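3.2 Where Lokstead stopped and Fanham began

I should admit up front that I didn't set out to write about boundaries at all. I wanted to know who paid for the ford. But every time I pulled at that thread I ended up back at the same muddle, namely which of the old divisions the ford lay in, and so the boundary work took over two summers and most of this paper.

The usual account, and the one I was taught, has Lokstead as a single division from the start, with Fanham as one of its 8 townships. Van Leeuwen's survey of the district repeats it, and it's still the best general guide we have (I've worn out one copy and I'm well into the second). My trouble is with the early court rolls. In the oldest run Fanham sends its own tithingmen and holds its own view, and it keeps doing that for three generations before it turns up under the Lokstead heading. If it had always been a member township, somebody was being very generous with the parchment!

What I think happened is a good deal messier. Fanham was held by a religious house with wide liberties, and the bailiff there answered to the house's steward and to no one else. When the house leased out the demesne, the court lapsed for a while, and the Lokstead clerk simply started entering Fanham business at the foot of his own roll, first in a smaller hand, then in the same hand as everything else. There's no grant and no order, at least none I've been able to find, and I did look. By the time of the second subsidy list the two are taxed together and the join has disappeared.

The map evidence is thinner than I'd like. The estate map shows the boundary running along the brook as far as the mill and then striking off uphill for no obvious reason, taking in a wedge of pasture the tenants called Jaltitent. I spent far too long on that name. It's spelled five different ways in the rolls, and I've gone with the last of them only so readers can find it in the index. The wedge matters a lot, though, as it was the one piece of ground both courts claimed. In the enclosure papers it's given as 823 perches, and in the earlier rental it isn't measured at all, just described as lying between the brook and the grey stone.

Figure 2.

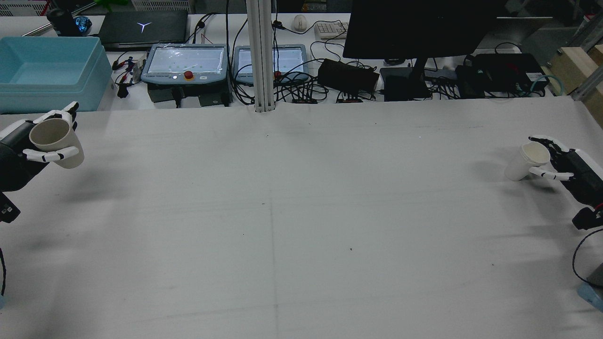
So, back to the pasture. Both courts fined people for overstocking it, sometimes the same people in the same year, and I've got a soft spot for the tenant who paid at Fanham in spring and then refused to pay at Lokstead on the grounds that he'd already been done for it. The Lokstead jury let him off. I read that as a fair sign that the neighbours themselves still thought of Fanham as a separate place, whatever the clerk was up to with his headings. A colleague who read a draft of this section reckons I'm leaning too hard on one cranky farmer, and she may be right, but there are two more presentments of the same kind further on in the roll, and in both the jury goes the same way.

The ford comes into it here, finally. Repairs were charged to Lokstead as a whole in every account after the merger, but the Fanham tenants kept asking for an allowance against their share, and they kept getting it. The allowance is never explained in the accounts. My guess is that it's a leftover from the days when Fanham looked after its own crossing downstream, and that the favour hung on long after anyone could have said what it was for. I'd love to tie it to a dated agreement. The bundle where I'd expect to find one is listed in the old catalogue but wasn't on the shelf when I went back in August, so for now the argument rests on the allowance itself and on the rolls discussed in the next section.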